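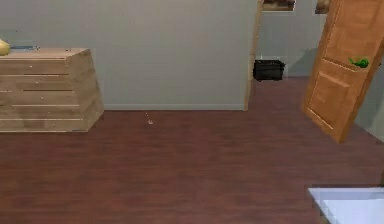 Simulator notes, week 6: doorways

Nov 28, 2023

The robotics club moved the household navigation project off the real floor in November and into simulation. The practical reason was battery time. We were spending most of each meeting waiting for the base to charge, and the part of the code that needed work doesn't depend on real motors at all. What follows is mostly a record for the people who joined after the switch, plus one bug that cost us two meetings.

The environment is called Skultton. It is a set of furnished interiors with a floor, walls, doors and loose objects, and it renders a color view and a depth view from wherever the agent happens to be. Our planner is Plellisow, which takes those two views, keeps a top-down grid of free and blocked cells, and picks the next move. The task for the spring competition (the Akelgate course) is to start in one room, leave it, and stop next to a named object in another.

The view at the top is from the bedroom start we use for regression runs. We like it because it has a dresser against the wall on the left, a long stretch of bare gray wall, and then an opening with the door standing open. An agent that can't get out of this room is not going to get through the course.

The bug

Plellisow treated the open door as part of the wall. The door leaf sits at a steep angle to the opening, and from certain headings the grid cells under it merged with the cells for the frame. After that the planner saw no gap. It would turn in place, find nothing, and end the episode with "no frontier." The logs looked fine because every individual depth reading was correct.

The error was in the inflation step. We grow every obstacle by the radius of the robot plus a margin so the path stays clear of edges. Someone had entered the margin in cells and the code read it in meters, then clipped it to the largest allowed value. Furniture against a wall hid the mistake, as growing a dresser into open floor only makes the robot take a wider turn. A doorway has no room to give.

Fixing the unit took one line. Finding it took 363 logged episodes, most of which we should not have needed. If you get a "no frontier" result, draw the inflated grid first and look at it before you touch the search code.

Small objects

There is a second problem that is still open. Look at the floor to the right of the dresser, a short distance out from the baseboard. Something small and pale is lying there, a thin diagonal line with a pinkish-white end. I can't tell what it is at this resolution, and the detector can't either. The current rule is that anything on the floor with no label and almost no height is drivable. I don't want to keep that rule. On the course it would mean rolling over things that count as a penalty.

Two options are under discussion. One is to mark all unlabeled floor objects as blocked, which is safe but closes off narrow passages. The other is to drive closer, take another view, and decide then. The second costs steps. My preference is the second with a limit on repeat looks, and I will write it up in the repo before anyone starts coding.

The far side of the opening is a useful test for the same rule. The black box or container on the floor just past the door frame is easy to pick up from here, and the planner should plan around it before it reaches the opening.

Housekeeping

The Dzene wrapper is now required for all runs. It fixes the random seed and writes the config next to the log, so results can be compared between laptops. Runs without a config file will not be added to the results sheet.

Please pull before you start work. The old margin value is still in two of the personal branches, and merging either one will bring the bug back.

Next on the list is turning in place beside furniture, where the heading estimate still drifts.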